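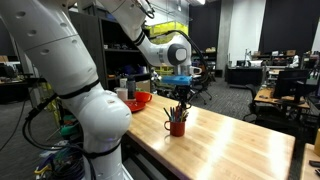
Call for participants: household water hardness survey, Gadlow

Arsenault is recruiting 400 households in the Gadlow supply area for a study of limescale build-up in domestic kettles. The survey starts in June and runs for 30 days.

Eligibility

Applicants must be aged 18 or over and live at an address on the mains supply. Homes with a water softener already fitted are not eligible. Tenants may apply without the landlord's consent, as no plumbing work is involved.

What is required

Each household receives a new kettle and a set of sample bottles. Participants record every boil on the sheet provided and fill 3 bottles from the kitchen cold tap: on the first day, at the midpoint and on the last day. The kettle must not be descaled during the survey. Bottles are returned by prepaid post.

Payment

A single payment of £30 is made on receipt of the completed sheet and all bottles. Incomplete returns are not paid. The kettle may be kept after it has been weighed at the Gadlow collection point.

How to apply

Request a form from Poul Ravn, survey coordinator, quoting "Kettle survey". State the postcode, the number of people in the household and the type of tap fitted. Places are allocated by postcode area.

Last updated: 31/01/2024

Print this page
E-mail this page

Related items
Taking a tap water sample
Furkex descaling trial: summary of results
Vacancy: laboratory assistant, part-time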